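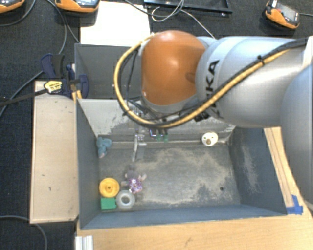
The blue-gray bin, teal plush in the back left corner.

28th August

Up at six, coffee, straight to the bins. I had told myself all summer that I would sort out the small stuff before the move to Pludgate and today I finally got into it. The big things are easy. A shelf is a shelf and it goes on the truck. It's the bits and pieces that eat up the day.

The blue-gray bin is the one I use most and it looks it. The back wall is scraped in patches where the light gray has come off, and the floor of it has those beige and brown smudges, worst in the middle and over to the right. I thought about replacing it. Skellow has new ones the same shape for $48, and I stood in the aisle there in March with one in my hands and put it back. I don't need a clean bin. It has sloping sides, things slide down to where I can get at them, and I already know it fits on the bench.

I tried scrubbing a corner of another old one this morning with the Pichon paste to see if that kind of scuffing comes off. Some of it did. Most of it is just wear. Gave up after ten strokes or so and rinsed the brush.

The plush was harder than it should have been. It's a teal-blue thing with round lobes on top and a little bit of pink at the bottom, and I have never settled on what animal it is meant to be. I had it down for the donation bag. Then I took it off the list. Then I put it on again over lunch. As of tonight it is staying. I can get rid of it in Pludgate if I still feel like it.

Lunch was the end of the rice and an egg. Ate it standing up.

In the afternoon I did the list in Clerkeo. You give every box a name and type in what's inside, and later you can search for it. It took two hours to enter four boxes, partly from slow typing and partly because I kept changing what I called things. "Soft" and "hard" seemed like a good split until I got to the sponge with the plastic handle. I ended up with "bench," "kitchen," "paper" and "no idea." The last one is the biggest. I'm fairly sure that is against the spirit of the thing but I can find what I want in it.

The paper box needs another pass. I kept manuals for a toaster and a fan I no longer own, and an envelope of keys that don't fit any lock here. The manuals went in the recycling. The keys are in "no idea."

Threw out: dried-up markers, a cracked funnel, the tape that lost its stick, a bag of other bags. Kept: the good scissors, both flashlights (one needs batteries), the string.

My back is sore from bending over the bench. Next time I'll put something under the bins to raise them up a few inches. I said that in March too.

Rained a little near five, so I brought the flattened cardboard in off the porch and stacked it along the hallway. Have to walk sideways to get to the bathroom. It can stay like that until I've used it up.

Still to do: the kitchen drawer, the shelf over the washer, call about the truck and ask if they take the bench in one piece. Need more tape, the brown kind. Also milk.

Bed by ten, nearly. Read two pages and turned off the light.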